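Ticket: Induction cooktop trips breaker, Truldale site kitchenette
Status: open, waiting on part
Logged by: site maintenance
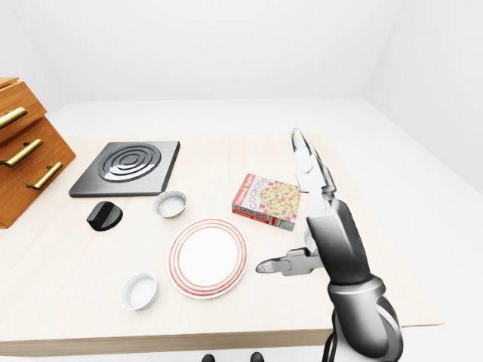

Breaker for circuit 6 drops out whenever the cooktop runs with anything else on the same leg. First reported in November, left alone over the break, back again now the lunch crowd is back. Unit is the built-in Ghanem, two zones, 2,299 dollars installed, still under warranty by my reading of the paperwork. Ghanem's phone line says otherwise. More on that below.

Symptoms as reported
Left zone on high, fine on its own. Kettle goes on, lights on the bench side flicker, breaker out within a minute or so. Sometimes the display on the cooktop comes back with E4, sometimes just dashes. Right zone does the same but takes longer. Fridge is on its own circuit, not affected, milk survived.

8:40 am
Killed power at the board, tagged it. Pulled the kickboard and had a look at the outlet side. Whoever did the fitout ran the kettle outlets and the cooktop off the one circuit. Drawing in the Skaklow folder shows two. So the drawing is wrong or the fitout is, my money's on the fitout. Folder also has the old kitchen layout stapled behind the new one which cost me ten minutes.

9:15 am
Power back on. Cooktop alone on low, medium, high. No trip. Ran it fifteen minutes on high with a pot of water. Fine.
Kettle alone. Fine.
Both. Trip in under a minute. No E4 this time.

9:30 am
Swapped kettle for the one from the upstairs lunchroom. Same result, so not a crook kettle. Tried the toaster, 865 watts on the label. Cooktop on medium plus toaster held up. Cooktop on high plus toaster, trip. Looks like plain overload so far.

9:50 am
Except. Turned the left zone down to 4 with only the rangehood running and it went out again. Rangehood is nothing, a fan and two bulbs. Reset, tried the same thing three more times, couldn't get it to repeat. Wrote it down anyway.

10:20 am
Sparky on site for the loading dock job so I grabbed him. His notes, as best I can read them:
— terminals at the cooktop isolator loose, one discoloured. Nipped up, but wants the isolator replaced
— insulation test OK
— breaker is older than everything else on the board and feels soft. Replace
— kettle outlets need to come off that circuit, full stop

He's not doing it today, dock comes first. Quote to follow. He reckons 600 for the new circuit if the conduit behind the pantry is clear, more if it isn't. Nobody has seen behind that pantry since it went in.

11:05 am
Rang Ghanem about E4. On hold a fair while. They say E4 is supply voltage low, which fits a loose terminal. They also say warranty is void if the unit was wired to a shared circuit. Asked for that in writing. They'll email. Serial number and invoice sent from the maintenence inbox, copy in the Skaklow folder under Kitchenette.

11:40 am
Retest after terminals nipped up. Cooktop on high plus rangehood, twenty minutes, no trip, no flicker. Cooktop plus kettle still trips, as expected. So two faults, one on top of the other. The loose terminal was probably the flicker and the E4, the overload is the overload.

Workaround until fixed
Kettle moved to the bench by the door, Tunach power board removed and binned (should never have been there, the cord was warm). Sign up on the cooktop, one zone at a time, medium or lower. Microwave is OK, seperate circuit, checked it.
Please don't reset the breaker yourselves. If it goes, leave it and log it on this ticket with the time and what was running. "It died again" doesn't help me.

Parts
Isolator, ordered through Tunach, they've got none on the shelf here, coming from the other warehouse
Breaker, sparky supplying
Kickboard clips, two snapped when I pulled it off, my fault, ordering

Still to do
Quote from sparky
Email from Ghanem, chase if nothing by end of week
Fix the drawing either way
Pull the pantry forward and look at the conduit, need a second pair of hands and the shelves emptied first
Check the other kitchenette on level one, same fitout crew, same cooktop, would bet on the same wiring

2:15 pm
Tripped again. Somebody plugged the kettle back in where it was. Outlet now taped over. Reset and holding. Leaving ticket open.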